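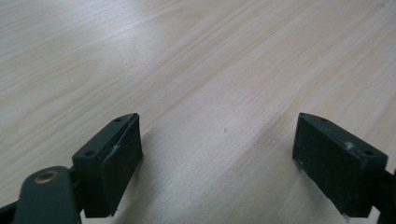

Figure 3. Pale wood surface with soft diagonal grain.

4.2 How people describe the look of wood

We now turn to the part of the study we had most looked forward to, the free descriptions. The sorting task in Section 4.1 told us which surfaces people put together, but it gave us very little idea of what they were looking at when they did so. For that we needed their own words, and they gave us plenty of them! Across both sites, Fotutus and Ikik, we collected 1,723 separate descriptions, most of them short and many of them a pleasure to read.

Colour came first nearly every time. People would settle on a colour word before saying anything else, and they often corrected it straight away ("yellow, well, more like butter"). Food was by far the richest source of comparisons. Honey, toast, biscuit, tea with milk and the inside of an almond all turned up at both sites, and we had not expected the overlap to be so strong given how differently the two groups had sorted the same samples. Skin and sand were the next most common, with sand much favoured at Ikik, where the beach is a short walk from the hall we used.

Grain was harder for people to talk about. Very few had a ready word for it, and the trade terms (cathedral, quarter-sawn, ribbon) were known only to those who had worked with timber. Everyone else borrowed from elsewhere. They spoke of water, hair, contour maps, wind on a paddock and, in one lovely case, "the way a curtain goes when the window's open a crack". We coded these as flow terms. Samples with long, gentle grain like that in Figure 3 drew more flow terms than any others in the set, while samples with tight, straight grain drew words for made things such as corduroy, ruled paper and combs.

What interested us most was how grain words and colour words affected each other. When a sample was pale, people tended to call its grain soft, faint or quiet, even where the lines themselves were quite sharp under a hand lens. When the sample was dark they reached for strong, busy or deep. We had paired the samples so that each pattern appeared in a light and a dark stain, and in 18 of the pairs the grain words changed with the stain although the pattern was the same. This fits well with the earlier Fang trials, which used printed patterns on card, and it is exciting to see the effect hold for real timber.

Small marks had more pull than their size would suggest. A pin knot or a fleck on an otherwise even board was mentioned early, often in the first sentence, and once mentioned it seemed to anchor the rest of the description ("below the dot it gets wavier"). Boards with many marks did not work this way. There the marks were lumped together as freckles, pepper or just "bits", and people went back to talking about the colour.

Age made less difference than we had guessed. Our oldest participant was 73 and used much the same range of words as the students did, apart from a fondness for naming pieces of furniture ("that's a sideboard, that one"). We left furniture names out of the main coding but have kept them in the Wostance word list, where other researchers may find a use for them.

Two coders worked through the full set separately. They disagreed mostly over words like warm, which can stand for a colour, a feeling or a guess about how the board would be to touch. We kept warm as its own category and return to it in Section 4.3, where participants handled the samples with their eyes closed.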